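Snack prices up again at Lukley school kiosks

23/02/2019

Parents in Lukley will be paying more for a bag of chips after the winter break. The district confirmed Friday night, in a two-paragraph notice, that kiosk prices go up at all its schools starting Monday. Small packets go from 75 cents to a dollar. Juice stays the same. Fruit cups too, for now.

The notice blames the supplier, Brodis, which took over the contract in August after Zusholm pulled out. Brodis says its own costs went up over the winter and it held off as long as it could. No figures given. We asked, no answer by press time.

A petition against the increase had 224 names on it by noon today. Tamara Stanciu, who started it, has two kids at the middle school and says the old price was already more than the grocery store charges. She wants the contract put out to bid again before fall. "They buy by the truckload and we pay more than at the corner. Somebody explain that to me."

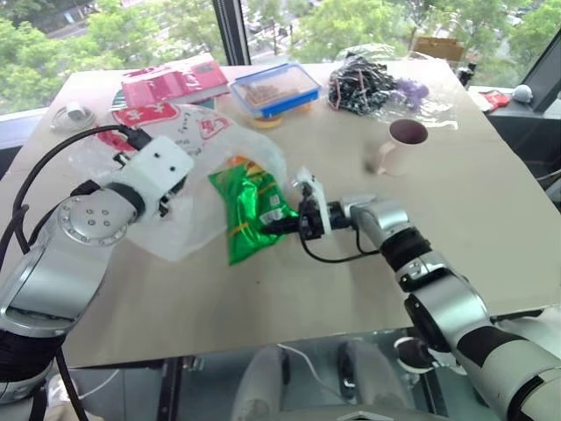

Radu Husar sees it the other way and wrote to us to say so. A quarter more on a bag of chips is no tragedy, in his view, and if it means kids bring an apple from home then fine. What bothers him is the timing, a notice sent out at nine on a Friday with the new prices on Monday morning. He would of liked a month's warning.

The district office was closed today. A recorded message refers callers to the web site, where the old price list was still up at 2 p.m.

Kiosk sales bring in money for field trips and the band, and last year's share came to 47 percent of the trip budget, according to the district's own report. Whether the extra quarter goes to the schools or to Brodis isn't spelled out in the notice. The contract itself is not posted.

Onyekachi Igwe of the school board said by phone that she hadn't seen the new list before it went out and will ask for it to be put on the agenda. Next meeting is Thursday, 7 p.m., high school library. Public comment is first, three minutes each, sign up at the door.

The petition closes Wednesday. Stanciu is hoping for 1,000 signatures. Paper copies at teh Rautiainen bakery on Mill Street, open till six.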